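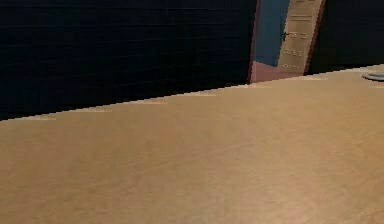
Marmalade still runny after two boils, can I save it?

Search the help pages Go Clear

Posted in April by Muireann Doherty

I made a batch of Seville orange marmalade at the weekend from fruit I had frozen in January. Two kilos of oranges, four kilos of sugar, four litres of water and the juice of two lemons. I cooked the peel until it was soft, added the sugar and boiled it hard for 25 minutes. It wrinkled a bit on a cold saucer so I potted it.

The next morning it poured like syrup. I tipped all the jars back into the pan, boiled it for another ten minutes and potted it again. It is thicker now but still slides off the toast. The taste is good and the peel is fine, maybe a little chewy. I put the pips in a muslin bag with the peel at the start and took it out before the sugar went in.

Can I boil it a third time or will that ruin it? I don't own a sugar thermometer. My mother never used one and hers always set, but she used fresh fruit. I have also seen bottled pectin in the shop, the Usisia one, and wondered if that would do the job. I have never used it and the label doesn't say anything about marmalade.

Fergal Mulligan

Frozen Sevilles lose some of their pectin, so that is most likely where the trouble began. When I use frozen I put in about a tenth more fruit than the recipe says and leave the water and sugar as they are. You can't do that now, but it is worth writing down for next year.

Did you squeeze the muslin bag? You don't mention it. Most of what you want from the pips is in the thick cloudy stuff that only comes out when you press the bag hard between two plates. Let it cool first, then scrape what comes through back into the pan.

I wouldn't boil it for long a third time. The sugar darkens and you get a treacle taste, and the peel goes tough. Yours sounds as if it is on the way there already. If you want to try, do it like this:

Warm the marmalade slowly in a wide pan until it is loose all through. Add the juice of two more lemons. Bring it to a fast boil and start testing after three minutes. Take the pan off the heat while you test, or it carries on cooking while you stand at the fridge. The saucer should come out of the freezer, and you should leave the blob for a full minute before you push it with a finger. A slight wrinkle isn't enough. You want the skin to crease properly and stay creased.

Wash the jars and heat them again before you fill them. Leave it for ten minutes off the heat before potting or the peel will float.

A thermometer is handy. I go to 104.5 and then do the saucer as well.

Valentin Buzatu

Leave it a week. Mine is often runny the first few days and then it firms up.

If it doesn't, use it for something else. I put runny marmalade on ham or in a steamed pudding.

Harish Nishad

I have used liquid pectin to rescue marmalade and it worked, though the set was more like jelly from a packet. I don't know the Usisia one. Go by the amount on the bottle and stir it in off the heat, unless the label tells you to boil it.

Try it on one jar first. If you don't like that jar you still have the rest to do Fergal's way. Also what size is your pan? Four kilos of sugar is a lot to boil in one go and I would split it in half next time.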